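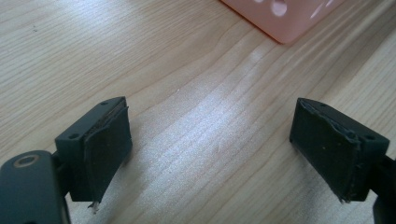
Hand-held gripper comparison: pre-session inspection, with comments

Applies to both hand-held grippers on trial, the Siva and the Andik. Complete one sheet per tool before each block of 100 grasps. Mark each item pass, monitor or fail. Comments below are carried forward from the April sheets.

1. Finger mounts
Check for cracks and play with the fingers fully open.
Result: pass. Two screw holes on the top face of each mount.

2. Pad bond, upper edge
Run a thumbnail along the seam. Any lift is recorded, whatever its length.
Result: fail, both fingers. The edge has come away from the mount and is ragged on the right. Rebond or replace before the next block.

3. Pad bond, lower corners
Look for tears and trailing material.
Result: monitor. Pale shred at the lower corner of the left pad. Trim flush; do not pull.

4. Pad surface
Wipe with a dry cloth.
Result: monitor. Replace at 800 grasps or at item 2 failure, whichever comes first.

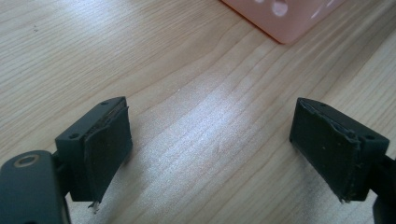 Where pads are changed, change both. A new pad facing a worn one gave slip readings on the Ciobanu logger that could not be compared with earlier blocks, and 133 grasps had to be struck from the Andik results.

5. Linkage
Open and close ten times by hand. No sticking, no side play.
Result: pass. Slight drag near full close on the Siva, within limit.

6. Camera
Both fingertips in view when open. Lens clean, exposure locked.
Result: pass. Glare on the table between the fingers remains a problem for the Sernholm tracker. Lower the lamp or move the tool to the far end of the bench.

7. Work area
Test objects kept at least 300 mm from the fingertips until the run starts.
Result: pass.

Overall: not released for grasp testing until item 2 is cleared. Opening and closing runs without load may go ahead.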